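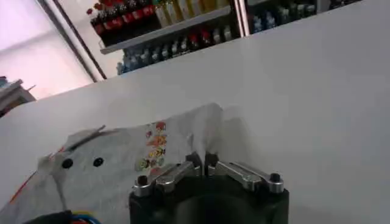

Fandov 家庭内布製品語彙コーパス データカード

概要
Fandov は、家庭で使われる布製品の呼称と、その手入れに関する表現を収録した日本語テキストコーパスである。見出し語は152語、用例文は2000文を超える。語彙の地域差、世代差、および表記ゆれの調査を主な用途とする。

収録範囲
対象は、ふきん、台ふき、手ぬぐい、さらし、風呂敷、枕カバー、シーツ、巾着など、日常的に洗って繰り返し使うもの。衣類は除外した。ただし前掛けと割烹着は、台所用品として言及される例が多いため残している。カーテンと敷物は次版で検討する。

ファイル構成
entries.tsv 見出し語、読み、分類、備考
examples.tsv 用例文、見出し語ID、話者区分
variants.tsv 表記ゆれの対応表
regions.tsv 地域コード表
文字コードは UTF-8(BOM なし)、改行は LF、区切りはタブ。引用符によるエスケープは行わない。

フィールド
entry_id 整数。欠番あり。版をまたいで再利用しない。
lemma 代表表記。漢字と仮名が拮抗する場合は仮名を採る。
reading ひらがな。長音は「う」「お」で表記し、外来語のみ「ー」を用いる。
category 台所、寝具、浴室、包む・運ぶ、その他の5区分。
speaker_group 生年を二十年幅で区切ったコード。不明は99。
region 都道府県単位。転居歴のある話者は、十五歳までの最長居住地とした。

収集方法
用例文は、書面による自由記述と聞き取りの書き起こしから採った。聞き取りの書き起こしは400件で、残りはすべて自由記述である。相づちと言い直しは削除し、語末の助詞の脱落は補わずに残した。固有名詞は〓に置換済み。

アノテーション
分類と代表表記の付与は Zewditu Araya が担当した。作業には内製ツール Pirkent を使用。二人目の作業者による再付与は「台所」のみ完了しており、他の区分は単独付与のままである。「ふきん」と「台ふき」の境界は判断が割れたため、食器に触れるものを前者、卓上や調理台に使うものを後者とした。「雑巾」は床用に限定していない。

既知の問題
・variants.tsv に「手拭」と「手拭い」の重複行がある。読み込み時に統合すること。
・「さらし」は布地の名称と製品名が混在する。category では区別できない。
・寝具の用例は高年齢層に偏る。世代間比較には向かない。
・regions.tsv の末尾に空行が一つ残っている。

前処理
形態素解析の結果は同梱しない。辞書によって「台ふき」の分割が変わるため、比較実験では辞書名と版を明記されたい。過去版で配布していた分割済みデータ Belay は更新を停止した。

変更履歴
1.2 category に「包む・運ぶ」を追加。風呂敷と巾着を移動。
1.1 読みの誤りを修正。話者区分コードを整理。
1.0 初版。6月公開。

利用条件
研究および教育目的での利用を認める。再配布の際は本データカードを添付すること。用例文から話者の特定を試みる行為は禁止する。誤りの報告は Umar リポジトリの課題欄で受け付ける。報告には entry_id と該当ファイル名を含めること。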